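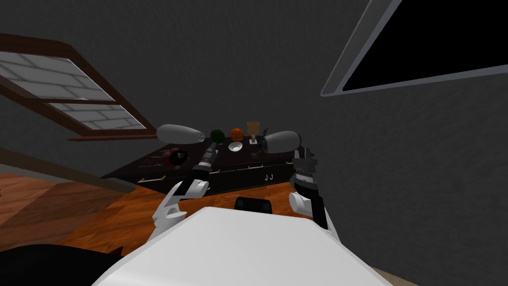

Page last changed: 24 November 2021

Workshop notebook, enamel and tin signs

Back on the Pover sign this morning, the big one with the green border, and I'm glad I left it alone overnight because I was ready to do something silly with the wire wheel. Kourosh Bagheri had a look at it with me over tea and thinks the flaking along the bottom edge is old paint over rust, put on by some well-meaning owner, and that the real lettering underneath is in better shape than the top half (lovely if true!). I tried a corner with a cotton pad and a drop of mineral oil, then went over it very gently with 600 grit, wet, and the red came up a treat. Stopped there. It's so easy to keep going once the colour starts to show.

Measured the mounting holes again, 34 cm centre to centre, so it won't go on the old Nasution bracket after all, which is a pity as that bracket has been sitting on my shelf since January waiting for a job. I'll ask at Jistholm whether they still have the longer ones.

The little Notoseo thermometer sign is done, or as done as I want it. I left the chips around the grommets and the grey streak down the left side. The buyer was quite clear that he likes them looking like they've lived outdoors, and I must say I agree with him. Two thin coats of wax, buffed by hand. The tube is still cracked and I've said so on the tag.

Four more tin ones came in with the last box, all soft drink, all bent at the corners. Flatten those between boards with the felt on both sides, and please, whoever gets to them first, don't use the small mallet, the head is loose again and I haven't had a minute to see to it.

Rust converter: 12 hours wasn't long enough in this weather, the test strip was still tacky when I came in. Leaving the next one a full day and a night by the heater.

To get: cotton pads, more felt, brass screws with the domed heads, and a new lid for the wax tin if such a thing can be had.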